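Feb 9, 2023

The woman who looks after the toys at Brurkelow would like it known that she doesn't have a title. The toy library has been running for longer than she has been coming to it, and at some point the job of washing, sorting, mending and refusing things simply settled on her, like dust. "I went in to borrow a puzzle," she says. "I came out with a key."

We meet in the back room, where the catalogue lives in a ring binder and a kettle lives on top of the catalogue. The binder has 2,302 entries in it. I ask whether that means there are 2,302 toys. She gives me a look I will get to know quite well over the next hour.

"It means somebody wrote down 2,302 toys," she says. "Whether the toys are aware of it is another matter."

I have come to talk about play food, which is a bigger subject than I had supposed. According to the binder, 268 of the entries are food, and of those the fruit goes out most and comes back least. Cakes return. Pizzas return, usually with all their slices. Fruit goes under sofas, into prams, into the boots of cars that are later sold.

"A cake is a toy," she explains. "A banana is a telephone. You're never going to get a telephone back."
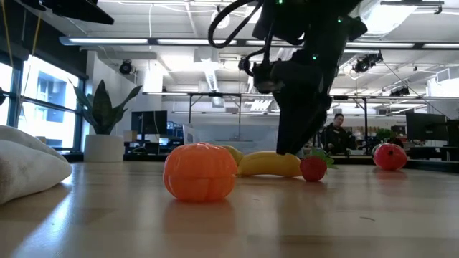
She has firm views on size. The trouble with most sets of pretend fruit, she says, is that each piece has been made to fill the same hand, so you end up with a strawberry that could see off a tomato. Children don't mind in the least. Adults do, and write it in the comments book. One father returned a bag with a note saying that the scale was "confusing". She has kept the note.

"I wanted to write back and ask what he'd been trying to cook."

Then there is the question of what things are. She is relaxed about this in a way that I find, as a person who likes a label, quite hard to bear. The older pieces have lost any packaging they came with, and a round red one with a dark dot on its side could be several things. In the binder it might be down as a tomato by one hand and a pomegranate by another, years apart, and both hands may have meant the same object. An orange with ridges is worse. In October it's a pumpkin. For the rest of the year it gets put out for breakfast.

I ask if she has ever thought of settling the matter.

"We had a meeting," she says darkly, and puts the kettle on.

What she wants to talk about is tables. For years the play food at Brurkelow was put out on a rug, on the grounds that children are low down. She disliked the rug from the start. Things rolled to its edge and stopped there, where they were trodden on, and the rug itself took up juice, both real and imaginary. Last July she got rid of it and started putting the fruit out on bare wood.

"You see what you've got," she says. "It's yellow, it's red, it's on a table. You can tell in one go if the banana's gone."

It also wipes down. She is evangelical about wiping down. A white cloth, wrung out hard, once across the table and then round each piece, paying attention to ribs, seams and anything with leaves. Strawberries are the worst, being all dimples. She won't have spray anywhere near them. I ask what happens to the cloth afterwards and she says it goes in the wash with the other cloths, in the tone of somebody speaking to a man who may not own a washing machine.

Her other conversion was to clear boxes. The library had always used drawstring bags, made by hand, each with an appliquéd apple on the front. They were charming, and they told you nothing. A family would borrow a bag of fruit and find when they got home that it held 2 lemons and a sock.

"People were very attached to those bags. I had a lady nearly in tears. I said, take one home, take them all home, keep your pegs in them."
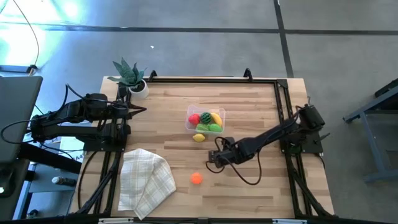

The advantage of a see-through box, she says, is that a child will pack it. Nobody under five has ever willingly filled a drawstring bag, but hand them something with walls and they'll fit the apple in, then the watermelon, then take everything out because the banana wants to go along the side. It can last for most of a morning. She reckons the packing is now more popular than the shop, the café and the pretend picnic together, and she has stopped laying out the little plates.

She is strict about one thing, and it's the lid. There isn't one. Lids get sat on, and they split, and then somebody's mother brings the thing back wrapped in a tea towel as if it were a bird. So the boxes go out open, inside a carrier bag, and she accepts the losses.

The losses are considerable. There is a shelf of boxes waiting for replacements, and a piece of paper taped to it listing what is missing. It's a melancholy document. Four grapes (joined). Half a pear. One aubergine, with a question mark.

For replacements she has tried most places. Ollero, over on the industrial estate, used to let her have ends of lines until they moved into garden furniture. Wako will sell her single pieces but only by post, so a plum costs more to send than to buy. She was once given a whole crate by a café called Onano when it did away with its children's corner, and she speaks of that crate the way other people speak of a holiday.

"Not a tooth mark on any of it," she says. "I don't think they'd ever let a child in."

I ask whether she'd consider buying wooden fruit, which looks so well in magazines. She has nothing against it. She borrowed a set for a while, the sort that you cut in two with a blunt wooden knife and stick back together, and it was a great success until the halves began to wander. By the end there was a child happily serving kiwi on one side and tomato on the other, and an older sister beside herself.

"That's siblings, though," she says. "I can't catalogue that."

Before I leave she asks if I'd mind checking my coat pockets. I laugh, and then see that she's waiting. There is a receipt, a glove and, from a visit my daughter made some weeks ago, a small plastic lime. She takes it without comment, finds the line on the taped-up list, and crosses it off.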